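Newsletter > Around the House > Medicines table

Last updated: June 2014

Medicines table in the ground-floor room

The medicines table is back in the ground-floor room at Eltunis House and will stay there until the end of August. It is for residents who want to sort through what they have at home and put aside anything that is finished with or out of date. Margaux Lemaire from flat 17 is looking after it again, with Inès Besson covering when Margaux is away.

The room is open in the mornings as usual. Bring your medicines down in a carrier bag or a shoebox and keep everything in its own packaging. If you have loose strips of tablets with no box, put them in an envelope and write on it what you think they are. Leave eye drops and anything else that lives in the fridge upstairs until you are ready to sort it, as the room gets warm after lunch.

Dates are the first thing to look for. On a box they are usually stamped into an end flap, and on a bottle they are on the label or underneath. Some are very faint. There is a magnifier in the table drawer and the lamp from the old reading corner has been moved across. If a date only gives a month, the medicine can normally be used to the end of that month, but some eye drops and liquids have a shorter life once opened, so check the leaflet as well.

Margaux and Inès can help with small print and stiff lids. They can't tell you whether to stop or start anything. If you find something you were prescribed and don't remember taking, or two boxes of what looks like the same tablet, ring the surgery or ask at the pharmacy counter before you do anything with it. Please don't hand medicines on to a neighbour, even sealed ones.

Anything you no longer need goes back to the pharmacy at 42 Cestau Road. You can take it yourself, or Inès will walk over with anyone who would like company — put your name on the sheet inside the door. Needles and sharps are not part of this and must not be left in the room. Nor should anything go down the sink or the toilet, and we had to ask about this last year too after the trouble with the drains on the Trernex side.

A few people have asked about empty boxes. Take your name label off or black it out, then flatten the box for the paper bin. Leaflets can go in with it. Blister strips go in the ordinary rubbish for now.

Keeping the table in order is mostly a matter of doing a little at a time. Tip out one bag, deal with it, then start on the next, and leave the rest of the top clear so that nothing gets mixed up with somebody else's. Work over the white plastic tray, which has a raised rim and will stop small things from rolling on to the floor. One box on it at a time is plenty, like the white one with the maroon band at the end. Wipe the tray when you finish and leave it on the table for the next person.

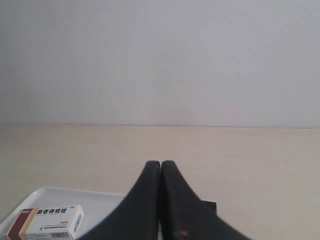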